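Frequently Asked Questions: Plates and Trays

Birkett Tableware Rental, for family parties, school lunches and club dinners

How many pieces do you have?

At the moment we have 1218 plates and 239 trays on our shelves. Please do not think you need a big party to rent from us. Many of our orders are for one long table in a garden.

What is the smallest order?

The smallest order is 70 pieces, and you may mix plates and trays as you like. If you need fewer, write to us anyway. Sometimes another customer close to you has an order for the same day and we can put the two in one delivery.

Which colors can I choose?

The plates of the Cosaleo line come in pale yellow and in a light aqua. The Trodau trays come in teal and in black. We cannot promise that two plates of the same color will look exactly the same, as the older ones have become a little lighter with washing. If this is important to you, please tell us when you order and we will choose them from one box.

Are the plates safe for the microwave?

No. The plates and the trays are both plastic, and we ask you to keep them out of the microwave and the oven. Warm food from the pot is fine. Please do not put a hot pan directly on a tray.

Can I cut meat on the plates?

With a normal table knife, yes. A steak knife leaves deep lines, and then we must take the plate out of use. For a barbecue we suggest to cut the meat on a board before serving.

Do I have to wash everything before I send it back?

You have to remove the food and rinse with water. The real washing we do here. Please do not put wet plates in a closed box over the weekend. The smell on Tuesday is not nice, and we have to wash them two times.

How should I set the plates on a tray for carrying?

For adults, four plates in one pile in the middle of the tray is comfortable. For children we advise one plate only. When you lay the table, you can put the plates on the tray loosely, also over the rim, but please do not carry it in this way. The rim is low and a plate can slide over it.
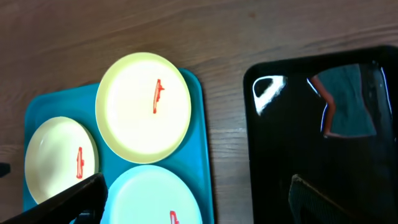

My table is old wood. Will the trays scratch it?

The bottom of the tray is smooth, and we have not had a complaint about this. Sand is the bigger problem, for example after an outdoor party. Wipe the bottom of the tray with a damp cloth before you put it on a good table, and lift it when you want to move it.

May I write on the plates?

Some schools like to mark the plates for each group. You may use a marker that comes off with water. Try it first on one plate, on a small place near the rim, and wait ten minutes before you wipe. If a mark stays, we charge a small cleaning fee.

What happens if something breaks or is lost?

One or two lost plates in an order we do not charge. For more than this, the price for each piece is on your rental paper. Please send back also the broken pieces, so that we can count correctly.

How do I order?

Write to us with the date, the address and the number of guests, and mention the code 2232 if you are a school or a club. For parties in December please write early. Delivery is in the morning until 11, and we use the gray Zelus boxes, which you keep for the return.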